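Looking After Your Pipettes and Their Stand

I first wrote these notes for the newcomers at our little teaching lab in Flurgate, and they've grown a bit longer every October!
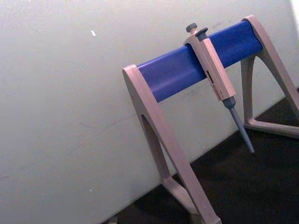

A pipette wants to hang upright whenever it isn't in your hand. Laid flat with liquid still in the tip, it can let that liquid run back into the barrel, and then you're in for a proper strip-down and clean (I've done more of those than I care to remember).

At the end of the day, eject the tip first and wind the volume back up to the top of its range, so the spring can relax overnight. Wipe the handle with a soft cloth and a little 70% ethanol, leave it 10 minutes to air, then hang it up gently. Let go only once you feel it settle.

The stand deserves a wipe too. Take everything off it, go along the crossbar and down both legs with warm soapy water, and don't forget underneath the feet, where spills love to hide. Dry it well before anything goes back.

Keep it a good 30 cm from the edge of the bench. Urmas Lill, who taught me all this at Uvville, wanted it further back still, and he'd march over and move it himself if he caught you out.

Every 90 days or so we check each pipette by weighing water, but that's a longer job and I've given it a page of its own.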